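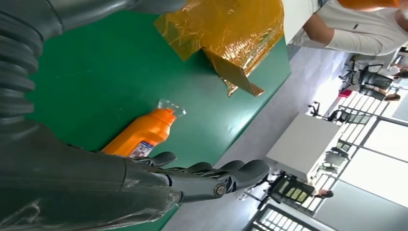 Subject: Re: [arm-bench] Hand keeps closing after release, anyone?
Posted by kekunia-bench on Friday, July 24, 2020
118 views | 5 replies

Replying inline, with apologies for the length. Whoever sent the original from the Sabbagh room wrote it much more calmly than I would have.

> Has anyone else seen the hand carry on squeezing after the release
> command? We're on the Stenis controller, current build, picking
> bottles off the table and moving them over to the box. On cycle 708
> the arm got to the drop position, the log says RELEASE OK, and the
> hand tightened. It let go when the e-stop was hit. Bottle is dented.
> No one was hurt but someone had been about to reach in for it.
> Is this a known thing or did we do it to ourselves?

Both. It is a known thing, in the sense that I knew about it and wrote it on a whiteboard, which has been wiped. And you did it to yourselves, in the sense that so did we, in the same way, on the same kind of job.

What happens, as far as we can tell from our own logs: the Stenis box sends a grip force target to the hand and expects a fresh one at least every 500 milliseconds. If the new one is late, the hand is supposed to hold position. On the current build it holds the last force instead. Those two sound similar until the thing in the hand is a detergent bottle. A bottle gives a little, the fingers feel the force drop, and so they close a bit further to get the force back. Then the bottle gives a little more. You can see where this ends, and so could the people standing next to it.

The RELEASE OK line means the message was put in the queue. It has nothing to say about the fingers. I have complained about this before and been told the wording is "accurate from the perspective of the sender," a phrase I now use at home whenever I've said I took the trash out.

> We swapped the cable first because we had a spare.

Everyone swaps the cable first. Ours is also an excellent cable.

The reason the message is late is Flunar. It stops to write its trajectory file at the end of every move, and it does that on the same thread that feeds the hand. Short runs, small file, no trouble. Leave it going all morning without a restart and the file gets fat, and one day the write takes longer than the timeout. So you would not catch it in a demo. You'd catch it right after telling somebody the setup has been solid all week.
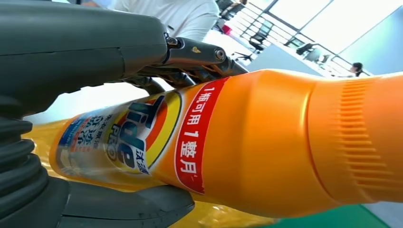
Last updated: September 2020 (workaround edited, see step about the watchdog)

Bottles are a rotten test for this, or a very good one, depending on who has to mop. The body is soft in the middle and stiff up by the shoulder, so the same force number means two different things depending on where the fingers land. We'd been grabbing low, because the vision likes the label. If the fingers had been up by the cap I don't think we'd have found the fault until we moved on to something we cared about more.

> Is it OK to keep running with a lower force limit in the meantime?

I wouldn't. We tried that. At a lower limit the hand crushes more slowly, and it starts dropping things on the way over, so now you have two problems and the second one rolls.

What we're doing at Kekunia until there's a proper fix:

- Restart Flunar at every break. Yes, by hand. Yes, there's a sheet to initial.
- Turn off the trajectory file, unless you need it. We did need it, and found that out later.
- Watchdog on the hand side set to open on timeout. When I first posted this I said "hold." Change it to "open" and put up with the odd bottle on the table. If you lift anything heavy or high over anything you like, think about that one for longer than we did.
- Treat the log as gossip. Look at the finger joint positions before you call a release a release.
- No reaching in while the arm is powered, whatever the status light says. This was already the rule. It was the rule on the day in question, too.

On that last point, please file the near miss even though the only casualty was a bottle. Ours went in as "product deformation," and it was read by exactly the people you would expect to read about product deformation. When we resubmitted it with the word "hand" in it, meaning the human kind, it got an answer before lunch.

> Also the linkage on one finger feels a bit stiff now. Related?

Could be. Ours felt stiff afterward as well, and then somebody pointed out that none of us had ever wiggled it before. Compare it with the other fingers, and check that the joint bolts haven't backed out. If it's still stiff, send it in and don't run it. Keep the dented bottle, they will ask for it. We rinsed ours and put it in the recycling.

I'll post the watchdog config once I've taken our passwords out of it.

5 replies | Reply to list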